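自制手持夹爪的一些小窍门(首饰盒练习篇)

上回写完夹爪外壳怎么打磨,好几位朋友来问后面怎么用,那这篇就讲讲装好之后的事吧!我在Nalstead共享工坊折腾这对手持夹爪有一阵子了,一左一右,手握着开合,把动作录下来,以后给机械臂学。听着挺高级,其实大半时间都在跟螺丝、线缆和桌面打交道,跟收拾厨房抽屉差不多(真的,一样琐碎)。

先说桌面。深色木桌反光乱,浅色的哑光面最省心,小东西放上去一眼就能看见。桌布或垫纸一定要拉平,边上拿胶带压住,不然夹爪尖一蹭就起褶。我第一次没压,录到一半整张纸跟着手跑,白录了5段。

再说练什么。别一上来就练拧瓶盖,太打击人了。我推荐带格子的木盒,大格小格都有,难度自己挑:先往大格里放,再往小格里放,最后练开盖合盖。

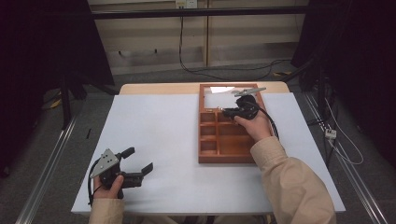 两只夹爪要不要一起练?
先单手,再双手。惯用手能稳稳放进小格以后,另一只手再加进来,先只让它扶盒子。

线缆是我吃亏最多的地方。从手柄出来的那一段要留一个松松的弯,手腕转到底也不能绷紧。我的办法是戴好以后原地画个大圈,哪里扯就放哪里。插头那头用魔术贴扎一下,别用塑料扎带,Fabrice Renaud用扎带勒坏过一根,外皮看着好好的,里面断了,我们查了整整一个下午。地上的插线板往边上挪,走路的地方空出来。

指头的形状我改了好几版。最早那版又细又尖,看着灵巧,夹什么都打滑;后来改成现在这种粗墩墩的方块,指尖磨圆一点,反而好使。黑色指面用久了会有擦痕,看着旧,不影响夹东西,不用急着换。真正难夹的是软塌塌的东西,像桌上盒子左边那一小团金色链子,一环扣一环地蜷着,指头从正上方下去最容易只捏到一环。我的做法是两指张大一些,贴着桌面慢慢合拢,让链子自己聚成一堆,再往上提。提的时候慢一点,数两拍再移动,链子尾巴就不会甩到格子外头。

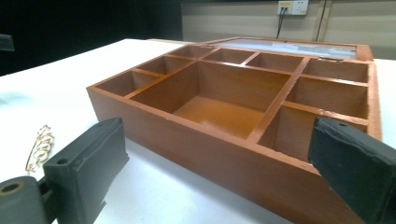 说到盒子,我挑的是分格多、中间留一大块的那种,中间那格放大件,周围的小格练准头。隔板薄,别用力撬,指尖碰到隔板就退回来重新对。新盒子的铰链一般偏紧,滴一小滴缝纫机油,来回开合几次就顺了,多余的油拿纸巾吸掉,不然沾到指面上又要打滑。

盒子摆哪儿也有讲究。太远了手臂要伸直,一会儿就酸;太近了两只夹爪在胸口打架。我习惯放在身前稍微偏右,左边留一片空地放要夹的东西。盖子先完全打开放平,省得它半路自己合下来。带透明面板的盖子要当心灯,台灯正对着照会有一块亮斑,把灯往旁边转一转就好了。 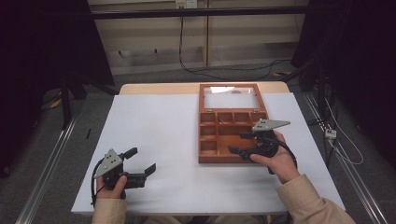
盒盖放平,两只夹爪就位。

录的时候我还有几个土办法,顺手写在下面:

一次只录一个动作。夹起来、放进去、松开,停一下,算一段。贪多的话后面剪起来要哭的。

每段开头把两只夹爪都张到最大,停一拍再动手,后期对时间特别方便。

衣袖别太宽,袖口会扫到桌上的小件,卷起来或者套个袖套都行。

每录21段就歇一歇,喝口水,甩甩手。这个数字是我自己的极限,再往后手指开始抖,动作就不像样了。Ekene Okeke能一口气录100段,我只有羡慕的份!

螺丝隔几天查一遍,指头根部那颗最容易松。松了以后夹爪会有一点点晃,手上感觉不明显,夹小东西时偏差就出来了。螺纹上点一滴低强度的螺丝胶,别用高强度的,以后想换指头拆不下来。

再讲讲最小的那类东西,戒指、耳环之类的小圈。我试下来,平躺着的小圈最好别去捏它的面,让一根指头先靠到圈的边上,另一根从对面慢慢推过来,贴着桌面夹。指面上粘一小条薄硅胶会好很多,厚的不行,厚了反倒把小圈弹飞。我一月份录的那批里,失败的大多是推得太快。
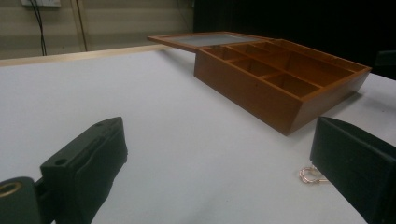
Razia Shaikh留言说,硅胶条她试过两种,表面带细纹的比光面的好用,但是沾灰以后都不行,每次开工前得用湿布擦一遍,晾干再夹;另外她觉得小圈不一定要贴着桌面夹,底下垫一层薄毛毡,指尖能稍微陷下去一点,成功率高不少。

毛毡这招我回头就去试,手边正好有做杯垫剩下的。唯一担心的是毛毡会掉毛,粘到硅胶上又得擦,先裁一小块试试看吧。

最后是收纳。用完把线缆松松地绕成大圈挂起来,别缠在手柄上,缠久了根部会硬。夹爪我是指头朝上立在架子里的,压着指头放容易变形。备用螺丝按长短装进小格子盒,和练习用的那个分开,我混过一次,倒出来分拣到半夜。下一篇打算写指头打印的填充怎么选,有想看的细节就留言给我。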